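Toast by weight, not by dial

November 6, 2019

The dial on a toaster is a timer. It has no knowledge of the bread. I weighed slices from two loaves bought in Orkeck, before and after toasting, on the same setting.

Loaf one weighed 413 g and lost 16 per cent of slice weight. Loaf two weighed 460 g and lost 17 per cent. The colour differed far more than those figures suggest, and I put that down to sugar in the dough.

Crumbs were not weighed. A fair few end up on the table round the toaster, so the loss is slightly overstated.
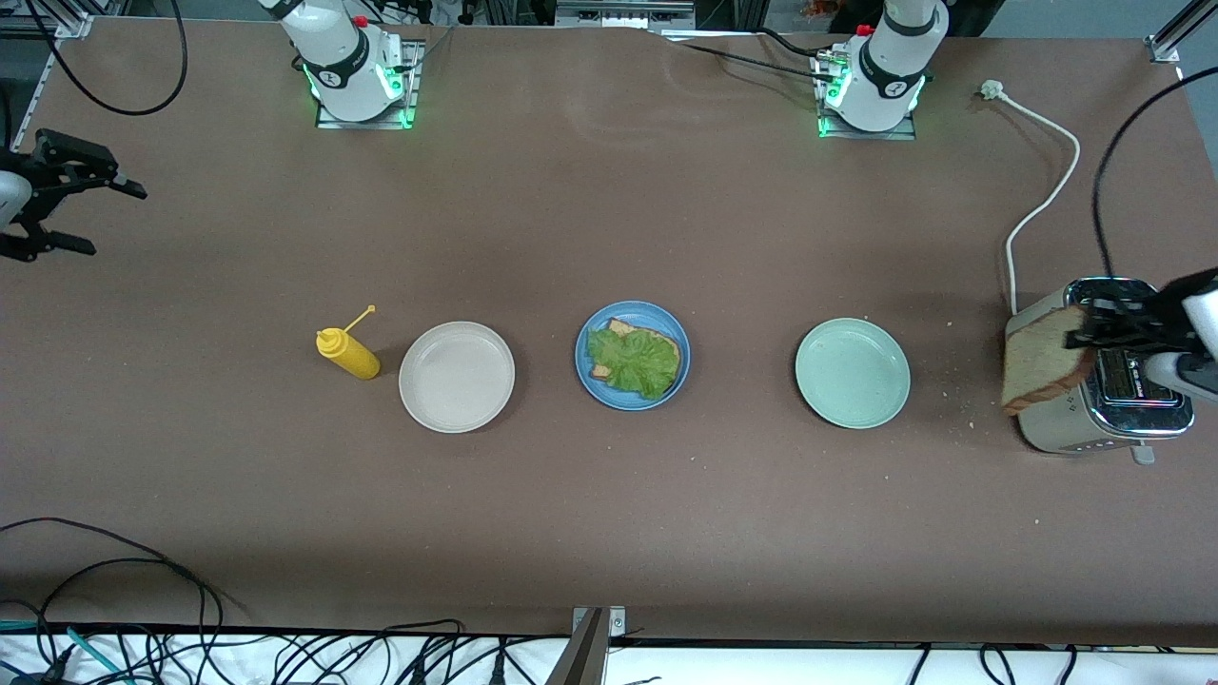
Second slices

A warm toaster browns faster. I now wait four minutes between rounds, or turn the dial down by one. Frozen bread needs one notch more. I have not tested rye since April.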